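Earthquake readiness checklist with comments
Drultanent Earth Science Learning Room, Ross building
Checked by: Huguette Landry
Received by: Raymonde MacPherson
9 Apr 2020

This is the April check of the learning room and the rock store beside it. I follow the same order as last year, so the two papers can be read side by side. OK means no work is needed. FIX means work is needed before the next school group comes. WATCH means I will look again at the next check.

1. Tall shelves fixed to the wall
OK. All brackets are tight. I pulled each shelf by hand at the top and it did not move.

2. Lips on the front of the rock sample shelves
FIX. On the basalt shelf the lip is too low for the bigger pieces. A piece of that size will go over it in a moderate shake. Please ask Brudine for the higher lip, in the same colour if they have it.

3. Heavy samples stored below waist height
FIX. The big granite core is again on the upper shelf. I understand it looks nice there, but it is the heaviest thing we own. I moved it down with help and put a label on the place where it should stay.

4. Glass jars of sand and sediment
WATCH. The jars have their rubber mats. Two of the mats are getting hard and do not grip so well.

5. Ceiling lights and hanging models
OK for the lights. For the hanging model of the plates, I would like a second safety cable. The first one is good, but it is only one.
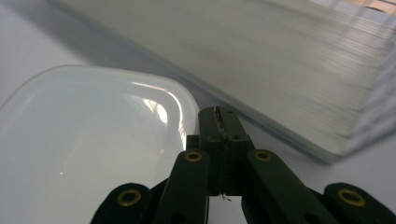 6. Space for drop, cover and hold on
OK with a comment. There must be room under the tables for each visitor. The group limit for the room is 13 and I ask that we respect it. In the last season we had sometimes more, and the children at the end of the row would have had no cover.

7. Exit doors and path to the outside
OK. Both doors open fully. The path to the meeting point is clear, but the sign at the corner is turned and points toward the parking. I turned it back. The screw is loose, so this will happen again.

8. Gas and water shut-off
FIX. The water valve is stiff and I could not close it alone. The wrench for the gas valve was not on its hook; I found it in the drawer under the sink. It should hang on the hook, beside card 1516, where the instructions are written.

9. Emergency kit
WATCH. The torch works and the radio works. The drinking water is good for nearly 6 months more. The first aid box needs small bandages. The blankets are clean.

10. Demonstration seismograph
OK. The Irer instrument is strapped to its bench and the power cord is not across the floor. I remind everyone that it is for teaching only. It does not give a warning, and the poster above it should not say "early alert". Raymonde, could you change this word?

11. Tsunami instructions for visitors
FIX. The poster tells people to wait for the siren. Our centre is close to the shore, so this is the wrong advice. After a long or strong shake they must walk to high ground without waiting. I have written the new text in pencil on the back of the poster. Please print it in big letters and in both languages.

Items marked FIX: 2, 3, 8 and 11. Item 3 is already done, but I leave it on the list so that it is read.

Signed, Huguette Landry

Comment from R. MacPherson: Poster text sent to the printer, both languages. I will call Brudine for the shelf lip. For the water valve we need a plumber, please leave it as it is until then.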